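Effect of Soaking and Salt on the Texture of Cooked Chickpeas

Food Preparation Laboratory, Group Report
Thomas Russo, Kaja Kazlauskienė, Samuele Cirillo
Supervisor: Ilaria Bellini
Submitted Oct 23, 2023

1. Purpose

Recipes disagree on whether salt should be added to dried chickpeas before or after cooking. The group compared three treatments: soaking in plain water, soaking in salted water, and no soaking. The measured results were cooked weight, cooking time to an acceptable texture, and the share of split skins.

2. Materials

All chickpeas came from a single bag bought at the Ruchti store in Irkundale. The total dry weight used was 1128 g, divided equally among the treatments. Tap water was used throughout. Salt was plain table salt without iodine. Each treatment was cooked in its own covered pot at a low simmer.

3. Method

Soaked batches stood overnight at room temperature and were drained and rinsed before cooking. Fresh water was used for the simmer in every case. From the first sign of softening, a small sample was removed at regular intervals and pressed between two fingers. A batch was considered done when every chickpea in the sample crushed without a hard center.

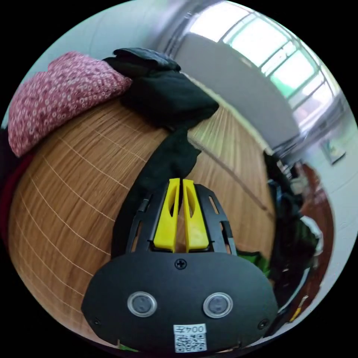 Figure 1. Hand-held gripper with two buttons on its plate.

Samples were cooled before the skins were inspected. A skin was recorded as split if the tear was visible without magnification. Two group members inspected each sample separately, and disagreements were settled by a third look.

4. Results

The salted soak reached the required texture in 87 minutes. The unsoaked batch took 155 minutes and was uneven, with some chickpeas breaking apart while others stayed firm. The plain soak fell between the two. Split skins made up 13 percent of the salted sample and nearly twice that share of the plain one. Cooked weight differed little between the soaked batches.

5. Discussion

The shorter time for the salted soak agrees with the course notes, which describe sodium replacing part of the calcium in the skin. The press test depends on the person doing it and should be replaced by a weighted plunger if the work is repeated. Burner settings were matched by eye, so part of the difference in cooking time may come from the stove. The age of the chickpeas was not printed on the bag.

For stews, the group would use the salted soak and reduce the salt added later. The leftover chickpeas were frozen in their cooking liquid and will be used for the hummus trial.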